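Section 4 of the Talleo cell guide, Tustberg site. Setup and start of shift. Read section 3 first if you haven't done lockout training. Updated in May, replaces the old sheet taped to the cabinet. Bin that one.

## 4.1 Who does what now

Hand sorting at bench 2 is finished. The people who did it run the cell instead, two per shift, one on the panel and one on the floor side. Swap at break. Pay grade stays where it is until the review, ask Pushpa Lodhi, not the installer.

- Panel person: starts, stops, logs faults.
- Floor person: lays out pieces, checks tape, clears drops.
- Neither one reaches in while the amber light is on. Ever.

The old bench targets don't apply. Paller still prints them on the shift report, ignore that line. Valter Henriques has asked to get it taken off.

## 4.2 Before power on

1. Key in your pocket. Not in the panel, not on the hook.
2. Check the bolts along the bottom edge of the base mount. Any one turns by hand, stop, tag it, call maintenance.
3. Wipe the floor area. Dry cloth. No spray, it gets under the tape.
4. Walk the grid. Press down anything that's lifting.
5. Cabinet supply should read 24 V. If it doesn't, don't try to fix it yourself.

**Caution:** the arm can drop a little when the brakes release. Keep clear until the panel says READY.

## 4.3 Practice layout

Use the foam cubes for the first run of every shift. Real parts come later. A crushed cube costs nothing.

1. Tray goes in front of the base, long sides left to right, across the center tape line.
2. Tray must be empty.
3. Two cubes left of the tray, two right. Leave them at an angle, don't square them up, the cell has to find them crooked.
4. Step back behind the yellow post and tell the panel person "clear". Out loud.
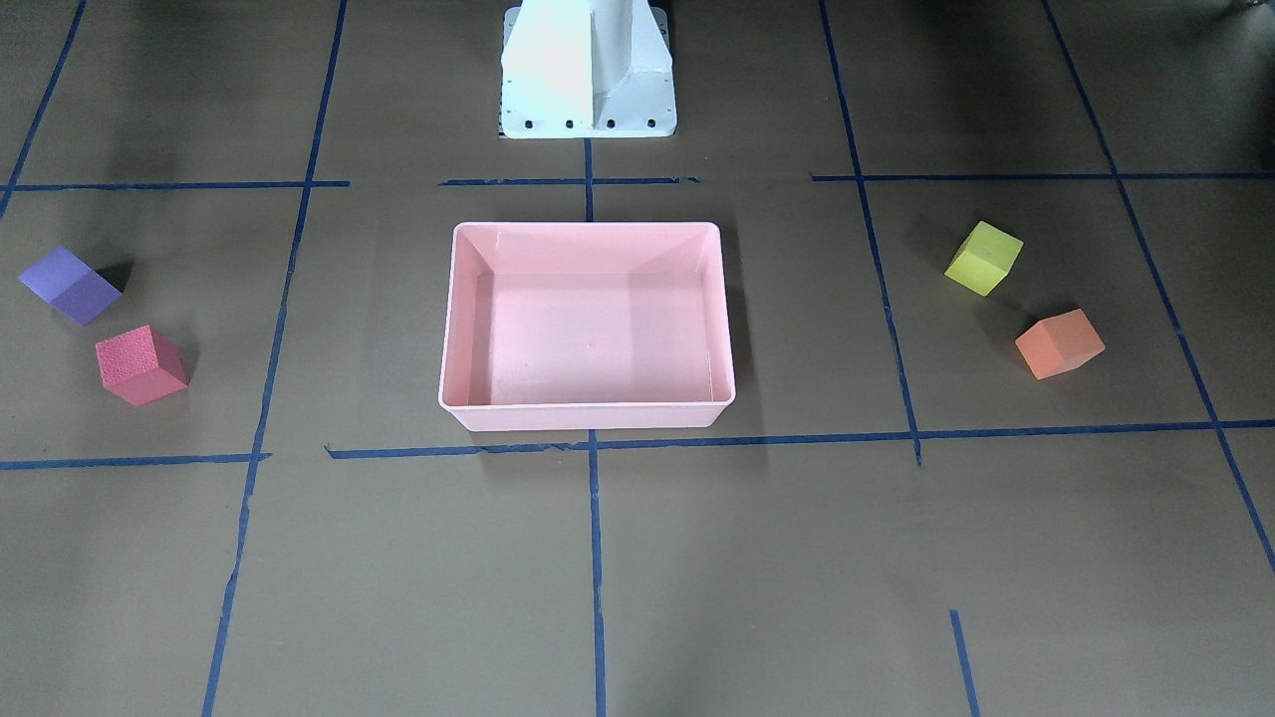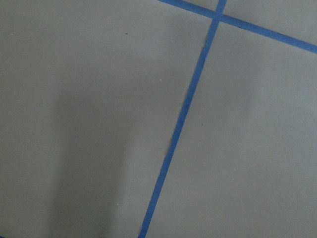
Sign-off on the grid is the floor person's job, and it's a real sign-off, name and time in the book. Oluf Gunnlaugsson held up a whole Saturday start over this and he was right to. People coming off the bench tend to think somebody from Ó Ceallaigh will do the checking. They won't, they're here one morning a month. So learn what good enough looks like. Tape doesn't have to be pretty. Uneven edges are OK, and so is a crossing where one strip laps over the other, or a torn spot on one side like the one just below the crossing in the second picture. A few specks of dust, fine for practice. A loose end sticking up is not fine, cut it and relay that strip. Same with a strip that has crept so the tray no longer sits over the center line.

## 4.4 First run

1. Panel person: select PRACTICE, speed 60 percent. Leave it there.
2. Press and hold START until the tone.
3. Watch all four picks. Both of you, not on phones.
4. A missed cube gets one retry. Second miss, press HOLD and write it in the book with the cube color.
5. When the run is done, wait for green, key in, then the floor person can recieve the tray.

**Note:** shadows change what the wrist camera sees. Side door shut during the practice run. If it was open, run again.

## 4.5 Going to real parts

Only after one clean practice run. Cubes back in their box, tray stays.

- Check drop-outs after every 600 parts.
- At 3000 the panel asks for a gripper check. You can postpone it once. Don't postpone it at end of shift and leave it for the next crew, that has happened and there were words.
- Count goes in by itself. You don't tally by hand any more, but do look at the number, if it seems off say so.

## 4.6 Faults and stops

Anyone can stop the cell. Anyone, includes agency staff and cleaners. No write-up for a stop that turns out to be nothing, Gonçalo Louro has put that in writing and teh copy is inside the cabinet door.

1. Hit the red button.
2. Wait for the arm to quit moving.
3. Key in pocket, then look.
4. Log it before restart, even if it's just "cube rolled".

Panel lockups: call Jaime Louro, days only. Nights, leave it stopped and move to packing. Don't pull the plug to reset it.

Handover book stays at the panel. Section 5 covers changing the gripper pads.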